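The Arms on Second Shift

9 Mar 2024

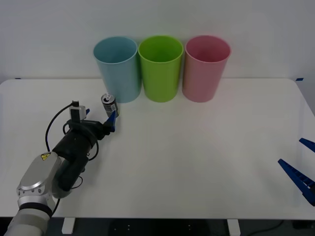
What happens to the people on a packing floor when the robots come in? On ours, most of them kept their jobs, but almost all of the jobs changed shape, and the changing was harder on folks than any of the planning meetings led us to expect.

I have been meaning to write about this for months, and I keep putting it off (the garden, the car, my sister's wedding, you know how it goes). Several of you wrote to me after my last post on shift work to ask how things were going at Omance, so I made a pot of coffee this morning and told myself I wasn't getting up until it was done.

For those who are new, I have worked at Omance for 11 years. We're a packing and kitting outfit, meaning other companies send us their goods in bulk and we sort them, put them into sets and send them back out the door. Picnic sets, party cups, drinks for hotel rooms, gift boxes at the holidays. There are 167 of us across the shifts, and until last September every single item that left the building had been picked up by a human hand at least twice.

Then came Dredeo, the name of the system and now also what everybody calls the arms themselves, as in "Dredeo's stuck again." They work in pairs at a table. The left one and the right one are supposed to share the work between them, and when they're in a good mood it is a lovely thing to watch, a bit like two people folding a sheet. We started with one table in the old sample room, where they practiced on cups and cans for weeks before anyone let them near an order.

I'll tell you what surprised me first, and that was how much we had to explain! You don't realize what you know until you have to say it to a machine, or to the patient young engineers who look after the machine. How do you pick up a can so it doesn't tip? Well, you just pick it up. But where? How hard? Do you come at it from the side or from the top, and what do you do if there's a cup standing right behind it? A lady on my line who has been packing since before I got there spent a whole afternoon going through this with them, and she came out quite pink in the face and said she'd never been asked so many questions about her own hands. I think she was rather proud. She has since been made a trainer, with a bump in pay, and she earned it.

Not everybody had such a nice time of it. The fast packers took it hard, and I understand why. If you've built your name on speed, and the bonus board has had you near the top for years, it hurts to be told that the board is coming down. It did come down, in the second month. A good packer on our floor does 760 picks in a shift without breaking much of a sweat, and the arms were nowhere near that when they started. So here you had our best people standing beside a slow machine, waiting to set a fallen can back up, and going home more tired than when they'd done all the work themselves. Watching is tiring! I would never have believed it if I hadn't done it. My feet felt fine and my head felt like a wet sponge.

We complained, and to be fair, we were heard. The first schedule had one person watching a table for a full shift, and that was changed so you watch for a couple of hours and then go do something with your body. That one change did more for the mood in the break room than the free lunches did (though please don't stop the lunches, if anyone from the front office is reading). We also got a say in which jobs went over to the arms, and we gave them the light, dull, same-thing-all-night work on second shift, where we could never keep people anyhow.

My wrists are better, I should say that too. I had a brace on the right one for most of two winters and it has been in a drawer since Christmas. My neighbor, who drives for Chiang, asked me whether I wasn't scared of being replaced, and I told her yes, some nights I am. We have lost 3 positions so far. They were open positions that simply weren't filled, but somebody would have had those jobs, some kid just out of school like I hired on beside, and I think about that more than I let on at work.

What I miss is the talk. When there were eight of us on a line you could go a whole shift on one good story, handing it up and down. With the tables spaced out the way they are, you're mostly out of earshot. We've started eating together on purpose now, all of second shift at the long table, and last week somebody brought in a Trololau cake with so much frosting that we had to send half of it over to shipping.

They're setting up another pair of arms next month, and I've put my name in for the training. I went back and forth on it for a good while. My husband thinks I'll be bossing them around inside of a week. If any of you work somewhere that's going through the same thing, do leave a comment and tell me how they've handled the breaks and the pay, and I'll pass it along to the others at lunch.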